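Moving the Old 401(k), Finally

I left my job at Gilta in January and told myself I would deal with the retirement account by the end of that month. I dealt with it in August. This is a record of how it went, mostly so I can find it again when my husband does the same thing with his.

The account was a plain 401(k) with a small match. I had two choices I was seriously looking at. One was to leave it where it was, which was allowed because the balance was over the plan's minimum. The other was to roll it into the IRA I already have. My new employer in Akville has a plan too, but it doesn't take rollovers until you've been there a year, so that was out.

For a long time I leaned toward leaving it. The funds were fine. What changed my mind was a notice in the spring saying that former employees would start paying a quarterly account fee. It wasn't a large fee. Still, I had been ignoring the account for months and I could picture myself ignoring it for ten more years while the fee came out four times a year.

I talked to Erdal Kaplan, who did our taxes for a few years before he moved over to financial planning. I paid him for an hour. Most of the hour went to one point, which was that the check had to be made out to the new custodian for my benefit and never to me. If it's made out to me, the plan has to withhold 20 percent for federal tax, and I would have 60 days to put the whole amount into the IRA, including the part I never received. Whatever I didn't make up would be taxed as income, possibly with a penalty on top. I knew some of this. I did not know about the withholding.

He also asked whether any of the balance was Roth money. I said no. Then I logged in and found that there was some, from a stretch of 19 months when I had checked a different box and forgotten. It came to $1,207 with the earnings. That has to go to a Roth IRA to keep its tax treatment, and I didn't have one, so I opened one that evening. It took maybe ten minutes and asked for the same information three times.
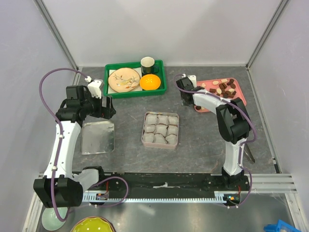 The distribution form was 11 pages, of which I needed four. The part that slowed me down was the line for the receiving account. My IRA custodian wants the check worded a particular way, with the account number in the memo line, and the form had no room for a memo line. I called the plan and waited, and the person I got told me to write it in the margin. I asked if she was sure. She said people do it all the time.

I wrote it in the margin. The form came back.

The second time I called I got Solveig Vik, and I'm putting her name down because she was very good. She said the margin note was fine and the form had been returned for a different reason, a missing spousal signature on page seven. She stayed on the line while I went through the other pages. She also told me the checks would be mailed to my house and not to the custodian, and that this was normal and didn't change the tax treatment as long as the payee line was right. I would have panicked when that envelope came, so I was glad to know.

Two checks arrived nine days later. I took pictures of both, front and back, and sent them by certified mail. They posted the following week as rollovers, one in each account. I checked that the code said rollover and not contribution, which was Erdal's other piece of advice. If it gets coded as a regular contribution you can end up with an excess contribution notice and a lot of letters to write.

Costs, for anyone keeping track: $235 for the hour with Erdal, a closing fee from the plan, and the postage. I could have done it without the hour. I don't think I would have found the Roth money, though.

The cash sat in the settlement fund for 3 days before I invested it. I put it in the same mix as the rest of the IRA. There will be a 1099-R next year for each type of money, and both have to go on the return even though nothing is taxable. I've put a note in the tax folder.

Next is my husband's account from his time at Prundance, which is older and has a loan on it. He has found the login. He has not found the password.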